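Hi all, and hello from the Bilik reading room! I promised you a proper report by the end of January, so I've made tea and here goes.

The money first, I know you like it first. You gave us 4000 for the winter and most of it went on books for the evening language classes and on paying our two teachers, Edin Kovačević for the beginners and me for everybody else. We bought the Jakulico course books after all. They cost more than the Fusell ones, but the Fusell dialogues are all set in banks and airports and our people want to talk to their kids' teachers and the dentist. I did keep one Fusell set for the grammar tables, which are really good.

Sign-ups went better than I dared put in the application. We had 59 people put their names down and 52 of them were still coming at the end of the term. A few moved away, one got a night job, and a couple just stopped answering my texts (I'll try them again in spring). The Sunday group is the liveliest by far. They bring food, they argue about recipes in English, and I can hardly get them out of the door at closing time.
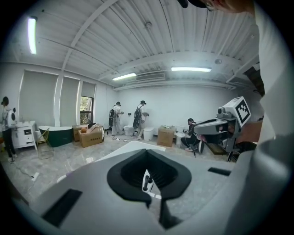
What happens when someone misses a few classes?

They get the worksheets by mail and a phone call from whoever sat next to them, in English if both can manage it. The phone call was Edin's idea and I was doubtful, but people come back much sooner after a call from a classmate than after one from me. A little hurtful, but fine!

Now the part that went badly. The listening practice was a flop. I had picked recordings that were far too fast, and the beginners sat there looking polite and miserable for two weeks before anyone told me. We switched to reading short radio stories out loud ourselves, slowly and then a bit faster, and that's what we'll stick with. The recordings are in the cupboard if another group wants them.

I also underspent on printing and overspent on dictionaries. We ordered 13 of the big Radulović ones, the hardback with the pictures of tools and vegetables, and they are always out on loan. I'd like to move the leftover printing money over to buy more, if that's all right with you. Please let me know before the spring order goes in.

For next term we want to split the middle group, which has people who can read a whole newspaper page sitting beside people who are still sounding out the headline. Edin can take the second half on a weekday evening if we can cover his extra hours. I'll send the new budget sheet separately, once I've found the bus receipts.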